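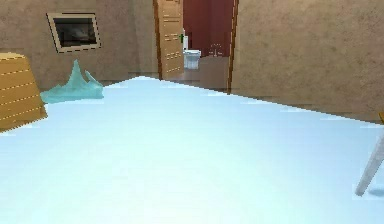

Slatted wooden crate and a crumpled teal shape on pale blue. Computer rendering.

The Rulmont day trip is back, and it goes over the top this time

Good news for anyone who has been writing in to ask me when the Rulmont coach would start up again (and there have been a fair few of you, I do read them all). Tickets went on sale in February and the first departure leaves at the start of the spring timetable, from the same stop by the old fish market in Itesa. The firm running it is Tran, who already do the harbour boats and the airport bus, so you'll know the green tickets.

The big change is the road. The old tour went round by the coast and through the tunnel, and you saw the inside of a lorry queue for most of the morning. The new one climbs over the Flatis pass, all 1,174 metres of it, stops at the top for coffee and then drops down into Rulmont from behind, which is by far the prettier way in. I did it by car a few years back with a carsick nephew and I still remember the view, so that tells you something!

It costs 59 for a grown-up, in euros, and under-sevens go free if they sit on a lap or bring their own seat. That covers the coach, the guide, the abbey ticket and the coffee on the pass. Lunch is extra. I asked whether there was a cheaper ticket without the guide and there isn't, but you can wander off on your own once you're in town and meet everyone back at the coach.

The day itself goes like this. You leave Itesa at 7 in the morning (sorry), and you're up at Flatis in time for a proper breakfast if you skipped one at home. The café there does a flat cheese bread that is worth the early start, get it with the plum jam. Then it's down the hairpins and straight to the abbey, before the big groups come in from the cruise ships. After that you've got the whole afternoon for the town: the covered market, the bell museum, the steps down to the river, or just a chair in the square. The coach home takes the coast road and puts you back at the fish market in time for supper.

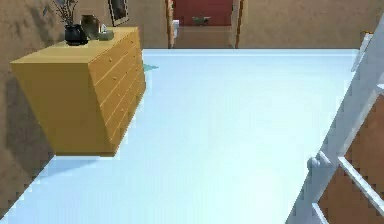 Mustard-yellow chest of drawers with dried branches in a dark, glossy vase. Computer rendering.

The guide on the spring departures is Ifeoma Nwankwo, and if you've done the evening walk round the Itesa ramparts you've probably met her. I rang her for a chat and she was already full of plans. She told me the bit she's looking forward to most is the customs house halfway up the pass, where the coach will pull in for 15 minutes so that people can look at the smugglers' graffiti on the back wall. "People always rush past it," she said, "and it's got names on it that you can still find on doorbells in Rulmont." She'll be doing the talking in English and French, and she says to sit on the right going up and the left coming home.

I was a bit worried about the abbey, if I'm honest with you, as the cloister was shut for most of last year with the roof coming off. It's open again, though the little staircase up to the scriptorium is still roped off and will be until the summer. The tour goes into the church, the cloister, the kitchens and the herb garden. Do look up in the kitchens. The chimney is the size of my flat.

A few practical things, as I know I'll be asked. The coach has a lift for wheelchairs but there's only one space, so book that by phone and not on the website, which doesn't let you choose it. The abbey is flat and easy once you're through the gate. The market is cobbled and not easy at all. Dogs can come if they're small enough for a bag. Bring a jumper even if it's boiling in Itesa, it can be proper cold up on the pass with the wind coming through, and I've seen people in sandals up there looking very sorry for themselves.
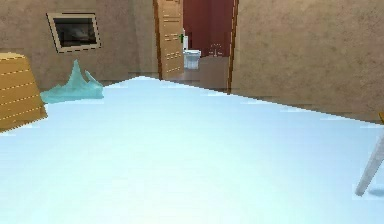 Where was I? Food. I'd go for the market over the restaurants on the square, which have put their prices up again. There's a stall right at the back, past the man with the knives, that does a bean stew with smoked sausage in a bowl you have to give back. There's usually a queue and it moves quickly. If you want a sit-down lunch with a tablecloth, walk down the steps to the river and try the places on the far bank, they're quieter and you get the abbey across the water while you eat.

Shopping, well, Rulmont is all about bells and honey. The bells are heavier than you think when you're carrying one back up the hill. The honey from the Flatis side is the dark one, and I like it much better than the pale, though my sister says it tastes of cough sweets.

If snow closes the pass the coach goes the old way by the coast, and Tran say they'll text you the night before. You don't get money back for that, but you can move your ticket to another date free of charge, once. Anything cancelled by them is refunded in full.

You can book at the Tran kiosk on the harbour, at the tourist office in Itesa or on their website. The kiosk shuts for lunch and takes its time about opening again, so go in the morning. I've got my own seat booked for one of the early ones, on the right-hand side going up, and I'll report back on the cheese bread.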